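Print this page | E-mail this page

Skollmont Household Handling Project
Progress report to the Skavside Fund
Period ending July 2020
Prepared by Dzifa Frimpong, project lead

1. Where we stand

The grant asked us to find out whether a machine can put away a household's groceries without help, and if it can't, which parts of the job are still out of reach. We are now past the halfway mark. Boxes and cans are in fair shape. Bags are not. Most of this report is about bags.

In the last report we said we would have 500 hand-guided demonstrations recorded by the end of this period. We have 2996. The increase came from switching to the hand-held gripper, which lets a person do the chore at a normal table while the tool records how the fingers move. Setting up the arm for each recording used to take longer than the recording. We now use the arm only for testing.

2. Packaged food

Soft packages were added to the work plan at the Fund's request. We bought ordinary snacks and instant meals from two neighborhood stores and used them as they came off the shelf. Items are laid out on a table with a patterned cloth, with other things left lying around in the background. The Fund's reviewer asked last year whether our results would hold up outside a clean bench, and we have tried to take that seriously.

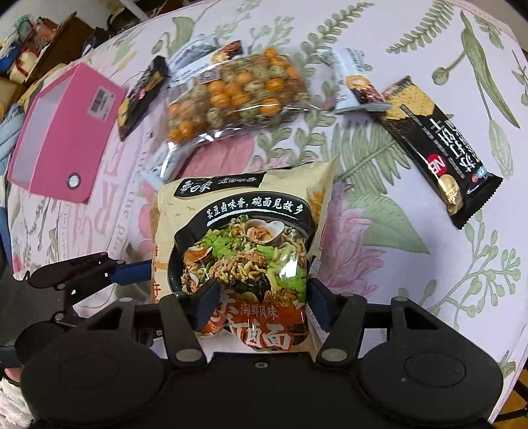 Gripper holding a bag of instant noodles by the sides, with peanuts, jerky and other snacks on the table.

Pillow-shaped bags like the noodle package give the arm two kinds of trouble. The first is the grip itself. A person squeezes until the bag feels firm and then stops. The arm has no good sense of when to stop, so it either crushes the contents or lets the bag slide out when it lifts. The second is glare. Shiny plastic throws off the software's estimate of where the sides are, and the fingers close in the wrong place.

Test results for the arm, 100 trials for each group:

Cardboard boxes: 91 put away correctly
Cans and jars: 88
Wrapped bars: 64
Filled bags: 30

A trial counts as correct only if the item ends up on the right shelf, upright where that applies, with the package undamaged. Vlasta Hoxha scored all trials from video and did not know which version of the software was running.

The 30 for filled bags is below the target in our agreement. Bags of small loose food did worst within that group. The contents shift during the lift and the weight ends up on one side.

3. Can it do the chore yet?

No, not by itself. On a full load of mixed groceries the arm needed a person to step in on every run. It is also slow. A person finishes the same load while the arm is still on its first few items. We would not put it in a home at this stage, and we don't expect to say otherwise in the final report.

Store shelves look closer. Stocking one kind of box into one kind of slot is work the arm can do now with someone checking on it. Vukadinović, our retail partner, has offered a back aisle for a short trial. We would like to accept.

4. Changes and problems

The first set of finger pads wore smooth and had to be replaced. Clutia, our labeling software, lost two days of annotations after an update. The work was redone and we now keep a second copy.

Spending is within budget. We ask to move the unused travel money to equipment, to pay for pads with pressure sensing.

5. Next period

- Fit the pressure pads and repeat the filled bag trials
- Record more demonstrations with bags lying flat and bags partly under other items
- Agree on dates and safety rules with Vukadinović
- Send the Fund the trial videos with the scoring sheets

We need a decision on the travel money before the pads can be ordered.

Contact: Dzifa Frimpong, Skollmont project office | © 2020 Skollmont | Back to top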